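Writing the family notice: what we learned this year

Many readers have written to us after our December issue, in which we asked how families prepare the notice of a death for this newsletter and for the local paper. We received more letters than we expected and we thank everybody. In this item we try to collect the useful parts, and also to explain some changes in how we receive the notices at Wilivix.

First the practical matter. Until now a family could telephone the office and read the text to us. We will still do it if there is no other way, but we prefer now to have the text in writing, by e-mail or on paper. Names are the difficulty. On the telephone, an n becomes an m very easily, and a family name like Pangaribuan has several places where a person who does not know it can go wrong. A wrong letter in a notice is a small thing for the printer and a big thing for the widow. When it happens we print a correction, but the relatives have already cut out the first one and put it in an album.

Please write every name in full the first time, also the names of the grandchildren. If somebody was known by a short name, put it in brackets after the first name. Several readers told us that their old neighbours did not recognise a notice because it carried only the official name, which no one had used for fifty years. One lady missed the funeral of a schoolfriend for this reason. She saw the notice, she read it, and she turned the page.

Dates need the same care. Look at the birth certificate if you have it, and do not trust the memory of only one person. In my own family we had my grandmother's birthday on the wrong day until we emptied her desk. She had celebrated it one day early all her life and the certificate said otherwise. We printed the date of the certificate, and my uncle was angry for a week.

The length was the question that came most often. Our notices are free up to 200 words. After this there is a small charge for each line, and it goes to the cost of printing. Two hundred words is more than it seems. You can say in it where the person was born, the parents, the work, the marriage, the children, and where and when is the service. What you cannot do is tell a whole life, and I think the families who try it are often the least satisfied with the result. They leave out one cousin and the cousin remembers.

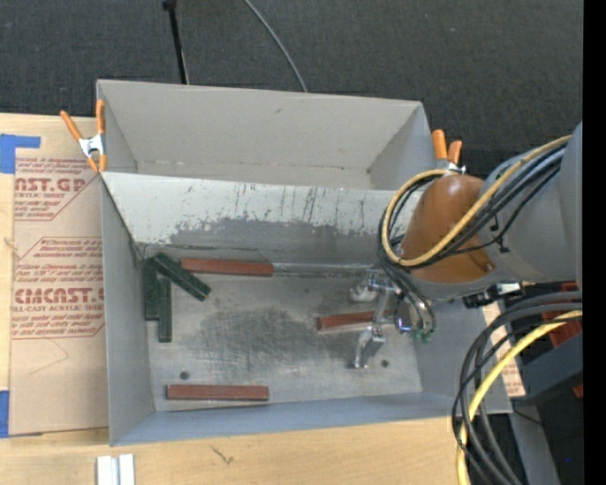
A reader from Droten sent us a suggestion which I liked very much. Her family wrote two texts for her father. The short one was for the newspaper, with the dates and the service. The long one they wrote slowly, in the six months afterwards, and every child and grandchild added something to it. It came finally to 3,009 words, and they gave a copy to each household at the first anniversary. In the long one there is space for how he repaired the same bicycle every spring, and for the songs he sang wrong on purpose. Nobody was in a hurry when they wrote it, and she says one can feel this when one reads it.

We had also some letters about the order of the survivors. The custom here is to name first the husband or wife, then the children by age with their partners, then the grandchildren, then brothers and sisters. Those who died before are named in a separate sentence. It is a custom and not a rule, and if your family was made in another way, you may write it in another way. A stepson who grew up in the house is a son if the family says so. We do not change it and we do not ask questions.

About the cause of death we received different opinions. Some readers find it cold when nothing is said, others find it nobody's business. We leave it completely to you. If the illness was long and you want to thank the nurses, a sentence such as "The family thanks the staff of the ward for their patience" says enough.

For the photograph, choose one where the face is clear, even if it is old. We print small, and a group at a wedding table becomes only grey points. You may use a young picture for an old person. Many do it, and some families send two, one from the age of twenty and one from the last years — we can put them side by side if the text is short. Write the name on the back in pencil and please not with a pen, which comes through the paper. We return all the originals, but at this moment there are 37 photographs in our drawer without any name or address. If you think that one is yours, come and look, the office is open in the mornings.

One word on the flowers. If the family prefers a donation, give the full name of the charity and not only "the hospice", as there are two hospices which serve our area. For the place of the service write the street too. People who come from far do not know the Dineo chapel, which has moved, and last winter several mourners waited in front of the old building.

Lastly, the deadline. A notice for the next issue must be with us by Wednesday noon. If the funeral is before the issue appears, we can put the text on the notice board at the door and print it afterwards as a memorial, with the past tense in the right places. Tell us who we can ring in the evening if something is not clear. It should be a person who was not the closest one, a nephew or a friend perhaps — the closest one has enough telephone calls in those days.

The sheet with the questions, which you can fill in at home, is available at the office, and we can post it on request. It is printed on both sides, so please look also at the back, where the space for the names of the grandchildren is.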